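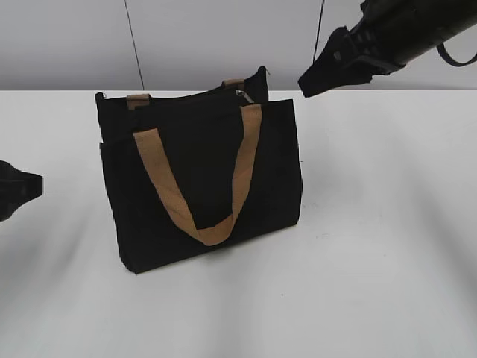 Black canvas tote with tan handle

Prellgate Swap Market – FAQ
Updated 2022-08-12

When's the next one?
Second Saturday of the month, doors at 9. No market in May, the hall's booked for the flower show. Check the Kodside community board before you drive out if the weather's bad.

Where do I park?
Behind the rink. NOT the pharmacy lot, they tow. Street parking on Skadell Road is free on weekends but fills up early.

How does swapping work?
Bring clean clothes, bags, belts or shoes. Hand them in at the front table and you get tokens. One token = one regular item. Winter coats and boots are two. Tokens don't expire so hang on to them. Lost ones can't be replaced, sorry.

Do I have to bring something?
No. You can buy a token at the door, cash or tap. Kids under 12 get one free.

How much can I bring?
Limit is 15 items per person. We took in 2397 pieces last year and 953 of them were still on the racks at closing, which is a lot of folding for us.

What won't you take?
Underwear, socks, swimwear, pillows, anything with mould or a strong smell. Pet hair – please lint roll first. Small repairs are fine if you pin a note on saying whats wrong.

Are bags ok?
Yes, always short of them. Empty every pocket first, and we mean every pocket. 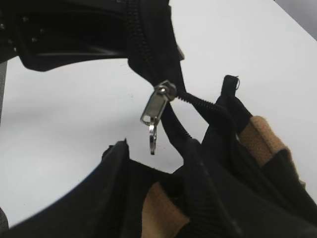 We've had keys, a passport and a half eaten muffin handed in so far. Found items go in the lockbox at the front table for a month, then to the Kodside library lost and found.

Can I get something mended?
Vukčević Alterations usually has a table by the stage. Hems, buttons, simple patches. Pay them directly. Bigger jobs they'll take back to the shop and you pick up there.

Is there a change room?
Two curtained stalls beside the kitchen. Line gets long after 10 so wear something you can try things on over.

Where do the leftovers go?
Good stuff gets stored for the next market. Worn out cotton is cut up for rags for the bike co-op. The rest goes to the textile bin at the transfer station.

Can I bring my dog?
Service dogs only, hall rule.

Can I help out?
Yes please! Set up is Friday from 6, pack up Saturday from 1. Helpers get four tokens and first look at teh racks.

Question not here?
Leave a message at the hall, ext. 692. We check it most evenings – slower in market week.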